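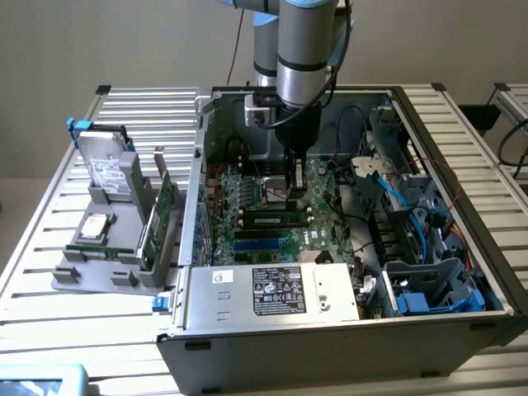 Dell tower on its side, with the motherboard in view.

Home | Projects | Student Work | Contact

February
By Nathalie Van Dijk

We use cookies to make this site work better. Accept | Manage settings

What happens to old school computers?

I picked this topic because my aunt has a closet full of dead laptops and I wanted to know if she was being silly or smart. (A bit of both!) My plan was to find out where people's old electronics end up, so I made a survey and handed it out after lunch on Wednesday. I got 34 answers back, way more than I was hoping for, and I only had to beg a little.

The big surprise was drawers. Of the 34 people, 30 had at least one old phone or computer sitting at home doing nothing. Some were keeping them for the photos, some were worried about passwords, and one person wrote "it might be worth something someday" about a flip phone with no battery. Only 3 had ever taken anything to a drop-off point, and 2 of those went to the same one, the Zima shop behind the bus station.

So I went there too! Kristof Baert runs the counter and he let me ask questions for over an hour, which was really nice of him. He told me the first thing they decide is whether something can be used again, and if it can't, they pull the parts that are still good, like memory and drives. The rest gets sorted for metal and plastic. He said people always forget the charger, so please bring the charger.

My survey had problems. I asked "do you recycle?" before I explained what I meant, and I think a few people were talking about bottles. I also forgot to ask anyone's age, so I can't compare kids with parents, and that was half my original question. Oops. I'd fix both of those next time and hand it out at the Bakker Street library as well.

My aunt has agreed to give up four laptops. She's keeping the pink one.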